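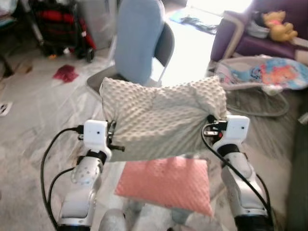 February's electric bill was 1,009 kWh. The February before that, in the old place in Gomcombe, it was 825, for a larger house with worse windows. I wanted to know where the difference came from before spending money on insulation, so I spent the month measuring.

The first step was to find the base load, meaning whatever the house draws when everyone is asleep and nothing has been turned on deliberately. The utility meter has a pulse light on the front. I put a cheap optical counter over it and logged overnight. Between midnight and 5 a.m. the readings never dropped below a floor of several hundred watts. The refrigerator cycles on top of that and is easy to pick out, because its compressor makes a square step with a short spike at the front.

The second step was the breaker panel. With the logger running, I switched off one circuit at a time, waited a few minutes, wrote down the change, and switched it back on. Labels on the panel were wrong for two of the circuits. The one marked "dryer" also feeds the outlet behind the desk, and the one marked "hall" does nothing I can detect.

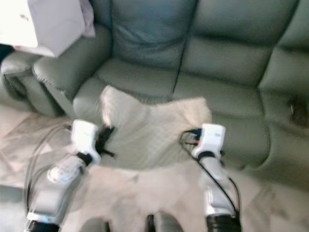
Most circuits showed a small, constant draw that matched what was plugged into them: a router, a doorbell transformer, clocks, chargers. The living room circuit was higher than it should have been. I moved an Ojala plug meter from outlet to outlet and got 80 watts on the stereo receiver alone, in standby. The manual lists a far lower figure, but only with network wake turned off. Network wake was on. I turned it off and the reading fell to something the meter could barely resolve.

The larger item was in the basement. The Hollano dehumidifier had been left on its continuous setting by the previous owners, and I had never checked. In summer that may be justified. In a Trurcombe winter the basement air is already dry, and the machine was running its compressor all night to collect almost nothing. I set it to a humidity target and it hasn't started since. 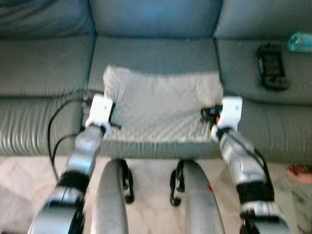 One reader, commenting on my earlier post about the meter, objected that hunting for base load is a poor use of time in a house with electric heat, as every watt wasted indoors in winter ends up warming the rooms anyway. The reader is right for resistance heat. A receiver in standby is then a small heater, and turning it off makes the baseboards run a little longer. It doesn't hold for us, for two reasons. We have a heat pump, which delivers more heat per unit of electricity than the receiver does. And the dehumidifier warms a basement that we don't heat on purpose.

I also checked the heat pump itself. The auxiliary strips were coming on every morning with the scheduled setback, which shows in the log as a tall block just after 6 a.m. I've removed the setback and now hold one temperature all day. The block is gone.

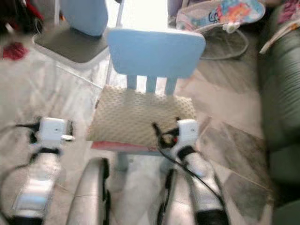 *The light-blue chair with the beige-yellow cushion on the seat.*

What I still can't account for is a steady draw on the kitchen circuit that remains with the refrigerator unplugged. The range has a clock and a control board, and the range hood is hardwired, so the plug meter is no use on either. I have a clamp meter on order and will repeat the test with the panel cover off. The raw log is a plain text file, one line per pulse, if anyone wants it.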